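6 August 2018

I have been meaning to write up my trip to the pictures all week, and every time I sit down to do it the kettle boils or the phone rings, so please forgive me if this comes out in a bit of a heap. It is a film post, mostly. There is some grumbling about car parks further down. 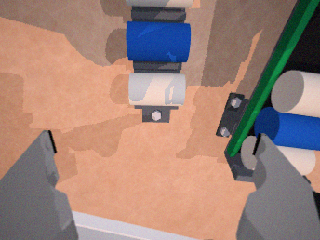
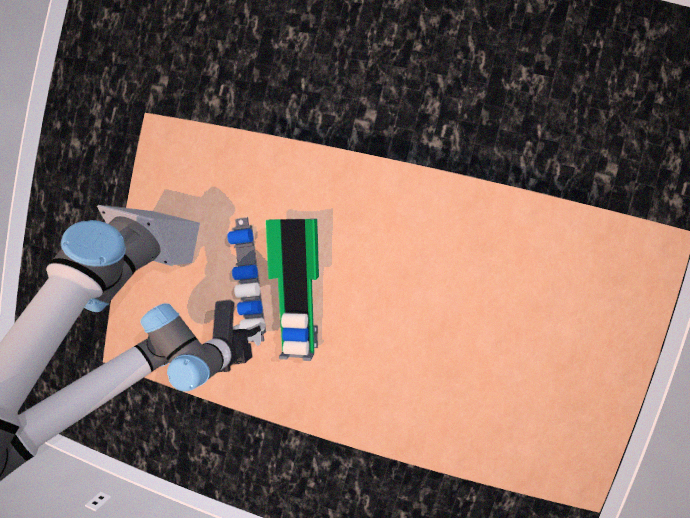
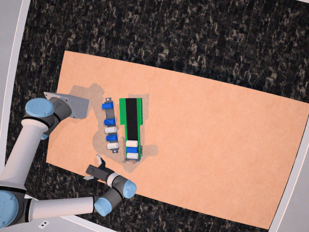 Anyway, the film was Radum, and I went to see it at the little cinema in Burthorpe, which is a fair drive from us but so much nicer than the multiplex that I never mind. It has 44 seats in the small screen (they tell you this on the tickets, very proudly) and a proper curtain that sticks a little on the left as it opens. I had a cup of tea in a real cup and a slice of ginger cake, and I was as happy as anything before the adverts had even started.

Radum is the one about the ferry town, if you've seen the poster with the lighthouse on it. A woman comes home after years away to sell her father's boat, finds that half the town believes it belongs to them, and stays on to argue the point. That's very nearly the whole story, and I can see why some people have come out of it shrugging. It is slow. There is a scene with a fish supper that must go on for five minutes, with hardly a word said, and the man in front of me sighed all the way through it. I loved it! I grew up with suppers like that, where everybody is cross and somebody keeps passing the vinegar.

What I was less sure of was the music. It is lovely on its own, lots of low strings and a squeezebox that comes and goes, but it will keep telling you how to feel. The last meeting in the harbour office would have been far stronger with nothing but the gulls. I said so to my sister on the way out and she told me I say that about every film, which may be fair.

I had been hoping for another Ekilitz, I suppose. Those of you who have been reading for a while will remember how I went on about Ekilitz, and how I saw it twice in one week and then made the whole family watch it over the holidays — it came from the same director, and it had that same trick of letting you stand about in a place until you felt you knew where the spoons were kept. Ekilitz was funnier, though. Radum has perhaps two jokes in it, and one of those is about a dog.

It does seem to be doing well enough. The usher told us they had sold 577 tickets for it so far, over both screens, and that they'd been asked to keep it on into September. For a film with subtitles in a town that size I think that's marvellous. When I first started going there you could have the place to yourself on a wet afternoon, and I used to worry terribly that it would close.

Now, the car park. The one behind the cinema has gone over to one of those machines that wants your number plate, and it would not have mine. I tried it with a space and without a space, a queue built up, and a kind young man in cycling shorts did it for me in the end, though what he was doing in a car park I never asked. Do leave yourself extra time, or use the one by the church and walk down.

Next on my list is Eze, which several of you have written to me about. I gather it's a heist film, and that they used 300 extras for the market chase and shot it all in one morning before the real stallholders needed their pitches back. I don't usually get on with heists, as I lose track of who has the bag, but the trailer made me laugh out loud and the costumes look glorious. There's a yellow coat in it I would give a good deal to own.

If anyone has seen it already, do leave me a comment, but please keep the ending to yourself. I still haven't forgiven whoever it was that told me about the boat.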